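Search this site
Enter keyword

Gripper Comparison for Processor Handling
Student project report, Denanholm robotics lab

We compared three finger sets on one arm — Skulten, Paulík and Zorkberg. Each set was scored on grip and on keeping the socket in sight of the wrist camera.

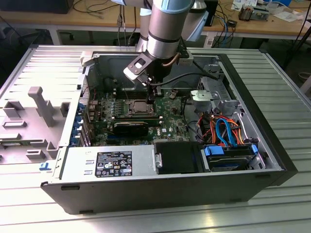
Finger length mattered more than we expected. Longer fingers give the bracket more clearance, and a desktop case needs it: with the case on its side, the drive cage stands up on one side of the motherboard and a cable arcs over the board. We planned every approach from above.

The wrist view was used for the last part of the descent. 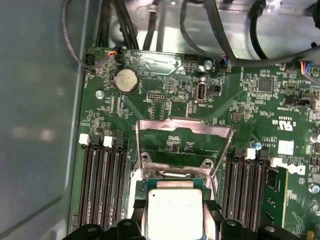 Figure 2. Processor held between the fingers above the open socket.

Recent reports
Wrist camera mounts
Force limits for small parts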